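Where Does the Water Go When You Flush?
by Tala Mahasneh, for the Larkmont Kids Page

Push the handle. Whoosh. Gone! But gone where? Pipes, pumps, tiny bugs that eat poop (yes really), and then back to the river. Let's go fast, there's a lot to get through.

First, the tank

Most toilets have a tank at the back. That's the box you lean on when you aren't supposed to. Inside is clean water, just sitting there waiting. When you push the handle, a rubber flap lifts up at the bottom of the tank. All the water drops into the bowl at once. Speed is the whole trick. A slow trickle wouldn't do much, a big fast dump of water pushes everything along.

Then the flap falls shut and the tank fills again. That's the hissing sound. A float goes up with the water, like a rubber duck in the tub, and when it gets high enough it shuts the water off. Hiss stops. Ready for the next person.

The bendy pipe

Under the bowl there's a pipe with a bend in it. Goes up, then over, then down. When lots of water rushes in, the bend fills all the way and the water gets pulled over the top and down the other side. Grown-ups call this a siphon. Say it like SIGH-fun. You hear a gurgle at the end, that's air getting in and stopping the pull.

A little water always stays in the bend. It has a job! It blocks the smelly air in the sewer from coming up into your house. Sinks have a bend too. Go look under yours.

Who thought of this?

People had toilets with running water thousands of years ago, but the flushing kind with a tank came later. An Englishman named John Harington built one in the 1590s. He was a writer and a godson of Queen Elizabeth the First, and he wrote a whole book about his toilet. It didn't catch on. Most houses had no pipes to bring water in or take it away, so people kept using pots. A toilet with no pipes is just a fancy chair.

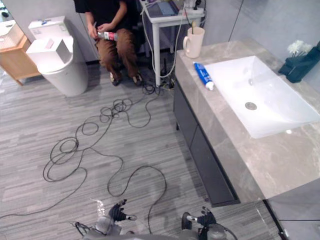
Pipes under the street

Okay, back to your flush. It leaves the house in a pipe that slopes down a little bit. No motor needed, water runs downhill all by itself. Your pipe joins a bigger pipe under the street. That one joins an even bigger one. Bath water goes in there too, and dish water, and the water from the washing machine. All mixed together. Yuck.

What if the town has a hill in the way? Then the water goes to a pump station, where pumps push it up high enough to start rolling down again. Here in Larkmont we have 4 of them. The one on Udard Street looks like a little brick house with no windows. I walked past it for years and thought someone lived there.

The cleaning place

Now the water gets to the treatment plant. Not the leafy kind of plant. More like a factory, only it makes dirty water clean.

Step one, the screens. Big metal bars catch stuff that shouldn't be there. Dalal Chamoun works at the Larkmont plant and I asked her what turns up. "Toys, mostly small ones," she said. "Socks. A set of false teeth, once." Nobody called about the teeth.

Step two, the settling tanks. The water sits very still. Heavy bits sink down, grease floats up, and slow scrapers take both of them away. You can try it with a jar of muddy water. Shake it up, leave it alone till after lunch, then look at the bottom.

Step three, the bugs! Not bugs with legs, these are bacteria and they're way too small to see. They eat the waste that's still mixed in the water. They need air to do it so the plant blows bubbles through the tank all day and all night. It looks like a giant bath.

Then the water settles one more time, and the leftover germs get killed. Some plants use chlorine, like in a swimming pool. Some use a special light. After that teh water goes out to a river or the sea.

What about houses way out in the country?

Lots of them have no sewer pipe. They have a septic tank, buried in the yard. Same idea but smaller. Heavy stuff sinks, bacteria get to work, and the water soaks out slowly into the ground. A truck comes every few years to pump out the gunk at the bottom.

What can you flush?

Pee, poop, toilet paper. End of list.

Toilet paper falls apart in water. Tissues and paper towels are made to stay strong when they're wet, so they don't. Wipes are the worst, even when the package says they're fine. They stick to grease and make big lumps that block the pipes. And no goldfish please.

Try it at home

Get two jars with lids, and fill them with water. Put one square of toilet paper in the first jar and a piece of paper towel in the second. Shake both and count to 80. Which one fell apart? Draw what you see and bring it to the library desk, Fares Semaan is putting drawings up on the wall all through June.

Oh and wash you hands after. With soap!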